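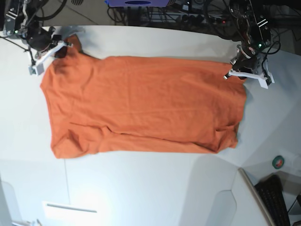

We drove out to the Ukstead open day in December, my sister and I, mostly for the cake and partly for the folding room, which Anoma Marikar had been telling us about since summer. I've never been good at T-shirts and I was so happy to find I'm in good company! The burnt orange one, spread lengthwise over the white table, still had a long fold with wrinkles across its lower half and a corner curling up, and I thought of my own ironing pile with real affection. Anoma likes to smooth from the middle out and leave the sleeves for last - I do it the other way round, and we had a very pleasant disagreement about it.

Tea was in the back hall, up to 143 of us and only two urns, so bring a flask if you go. I came home and refolded a whole drawer.

Recent posts
Hostumholm in the rain
Lunch at Ranasinghe
A morning at the Ratness wool fair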